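Torkirau open day at Domcombe - anyone else go?

pelmet59
Went along in December. 275 people through the door according to the chap on the gate, and 2 biscuits left by the time I got there. The demo was an arm working with a steel bowl on a folding table, set up like somebody's front room, telly and all.

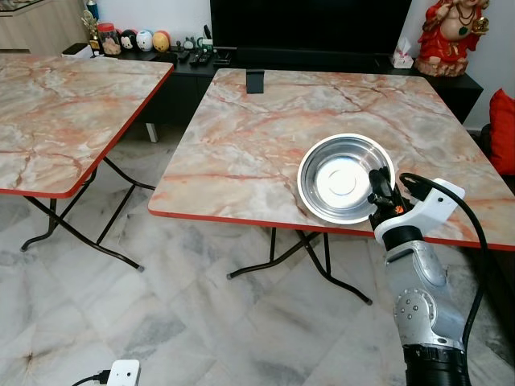
I stayed for the whole talk. Violeta Yáñez did the explaining and was very good on why shiny things are a pain for the cameras. My wife asked when it would do the roasting tin. Long pause.

dotty_cog
Was in the same group, I think. Are you the one who asked about the warranty?

pelmet59
That was my wife as well.

Herrera_fan
2,000 hours of practice, they told us, to handle crockery. My lad has had fourteen years and still can't, so I'm on the arm's side.

grumbleweed
Sorry, but I've seen quicker glaciers. Dotent had a better one at their do, and a proper car park.

dotty_cog
Dotent's was behind glass and ran the same routine all afternoon. I'd sooner watch a slow one up close. Fermín Garrido let us ask anything, even grumbleweed.

grumbleweed
I asked one question.

pelmet59
It had five parts. Does anyone know if the slides are going up?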